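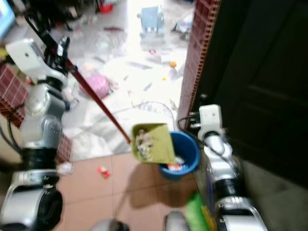
Chapter 5
Working Rules for Mobile Robots in Occupied Homes

What this chapter covers

The difference between a machine rule and a site rule
How to survey a room before a two-armed robot works in it
Speed and force limits for floor-level tasks
Handling of debris, cables and doorways
Records that must be kept, and for how long

Key terms: site rule, working envelope, held tool, handover point, stop test, exception log

5.1 Why homes need their own rules

Most of the standards a technician learns first were written for factories. A factory cell has a fence, a gate with a switch on it, and a floor marked with paint. The people near it have been trained. When the robot runs, everyone is supposed to be on the other side of the fence, and the rules follow from that.

A home has none of this. The floor changes from one hour to the next. Children leave toys in doorways, and a phone charger that was on a shelf in the morning may be on the floor by noon. The robot has to share the space, so the rules have to deal with things a factory designer would simply have kept out.

In this book a machine rule is one that travels with the robot wherever it goes. The maximum arm speed is a machine rule. A site rule applies to one address only, and sometimes to one room. "Do not enter the laundry area while the dryer door is open" is a site rule. Both kinds are binding. Where they conflict, the stricter one is followed and the conflict is written up in the exception log.

The examples in this chapter come from the Taltison household code, which was drawn up for a trial in 19 homes in Fondham. The trial logged 1,169 separate floor-cleaning tasks. Students should get used to the layout of the code, as the exercises at the end of the chapter refer to it by section.

5.2 The working envelope with a held tool

An arm's working envelope is the space it can reach. Data sheets give this for the bare gripper. Once the gripper closes on a tool, the figure on the data sheet no longer applies. A broom adds its full length to the reach, and the far end of the handle moves faster than the gripper that holds it.

The Taltison code handles this in two steps. First, the operator enters the length of every tool before the task starts. Second, the clear distance to any person is measured from the end of the tool, on both ends, and must be at least 70 centimeters plus the stopping distance. The back end of the handle is the one that gets forgotten. It swings up and outward as the head of the broom goes down and in, and it is often at the height of a child's face.
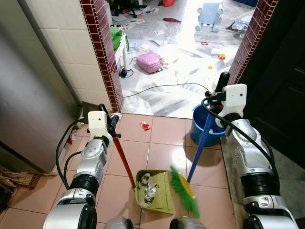 Two-handed tasks add one more requirement. If each arm holds a separate tool, a fault in either arm must stop both. Early drafts of the code let the second arm finish its stroke. This was removed after the Amoah review, which found that operators tended to step in as soon as they saw one arm go still.

5.3 Surveying the floor

A survey is done before every task, even if the same room was cleaned earlier that day. The operator walks the route and checks these points in order:

1. Cables. Any cable that crosses the route is unplugged and lifted, or the route is changed. Taping a cable down is not accepted on tile.
2. Thresholds. The change from one floor surface to another is noted, along with any glare. Glossy floors can hide small scraps from a camera.
3. Doors. An open door is held open with a stop. A door that can swing freely counts as a moving object.
4. Items to keep. Bags, toys and papers that are not trash are moved or marked. The robot must not be left to decide.
5. The container. The bucket or bin is placed where the arm can reach it without crossing a doorway.

Item 4 causes the most complaints. Loose cards and papers look much like trash to a vision system, and a household may care a great deal about one of them. Under the code, anything swept up stays in the container until a resident has looked at it. The container is the handover point, and the robot's task ends there.

5.4 The stop test

Each session opens with a stop test. The operator starts a slow sweep with no one inside the envelope, presses the stop control, and checks that both arms hold position and that neither gripper opens. A gripper that releases its tool on a stop has failed. The Dridico checklist, reprinted in Appendix B, has a line for each arm and a space for the operator's initials. A failed test closes the session, and the robot stays out of service until the fault has been found and the test repeated.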